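Part 3: Setting up the Duleo for your first proper batch

Right, so you've got the Duleo out of its box, you've washed the jar and the lid, and you're itching to make some yoghurt. Good! I wrote this section after my third one of these (I gave the first two away, I'm not that clumsy), and it's what I wish I'd had next to me instead of the folded sheet that comes with it.

Before you start, find somewhere flat for it to live. Mine sat on top of the fridge for a week and every batch came out grainy. I think it was the humming, though Khairul Tuhumury, who got me into all this, reckons it was my milk. Either way I moved it to the worktop and things got better.

1. Plug in the base with the jar out. The light goes orange and then green. If it stays orange, unplug it, count to 30 and try again.

2. Hold down the left button until the display shows 361. That's the code for plain set yoghurt. The Stirnberg starter packets tell you to use the "quick" setting, but I've never had a decent result from it.

3. Warm your milk in a pan until it's steaming, then take it off the heat and let it cool until you can keep a clean finger against the side of the pan without flinching. Whole milk is the easiest to learn on. Skimmed will work, it just comes out runnier.

CAUTION: Don't heat the milk in the Duleo jar. The jar isn't made for the hob and it will crack.

4. Put 3 spoonfuls of live yoghurt into a mug, add a splash of the milk and stir until there are no lumps. Tip that into the pan and stir again, gently.

5. Pour it all into the jar, stopping at the line. The line is hard to see! I went over mine with a nail varnish pen on the outside, which has lasted well.

6. Lid on, jar into the base, and turn it until it clicks. No click, no heat.

7. Set the timer to 7 hours and press the right button once. Pressing it twice puts you in the cleaning cycle, and you'll come back to warm soup (ask me about my Wednesday).

NOTE: Leave the jar alone while it's running. I know it's tempting to lift the lid for a peek, but a wobble halfway through can stop it setting.

When the beeper goes, move the jar straight to the fridge and leave it overnight. It'll look a bit loose when it first comes out and that's fine, it firms up as it chills. Any thin liquid on top is whey, so stir it back in or pour it off.

If you've got the older Honkanen base, the steps are the same except that the buttons are swapped over, left for right. The Maronora jars fit both, although the lids are tighter and I have to run mine under the hot tap to get them off.

Keep a few spoonfuls back in a clean pot for your next batch. I write "DO NOT EAT" on mine and put it behind the pickles, and then I start the next jar before the weekend if I can.

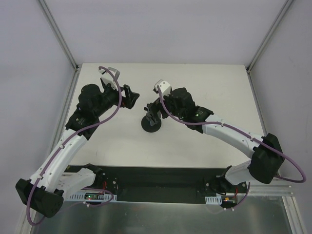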